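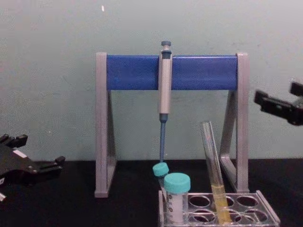
Spent the morning sorting out my corner of the teaching lab at Woltham. Second-hand gear mostly, all on one black bench so I can find it again.

The pipette stand was the best buy. Blue bar across the top, silver legs, and it sits flat. I'd been laying the pipette down on its side between jobs since June, which is a bad habit.

Only one pipette on it so far. It's a single channel and it does most of what I need. A second one is on the list when the budget resets.

The clear rack came from Vokeven in a box of odds and ends. Two rows of round holes. I like a clear one because you can see the lower tier through it.

Tubes with the turquoise caps live at the left end of the rack. The big conical one has graduations down the side, good enough for making up buffer, not good enough for anything you have to report.

Someone asked about cost. The whole lot was $800, and the quote for new was $2,260. Postage from Mok took 10 days.

Next job is labels. I write the date on every tube as 13/07/2024, day first, and would like the students to do the same.

Still need a tip box and a small waste tub for the bench. If anyone at the Wusell campus has spares, send me a message and I'll come and pick them up.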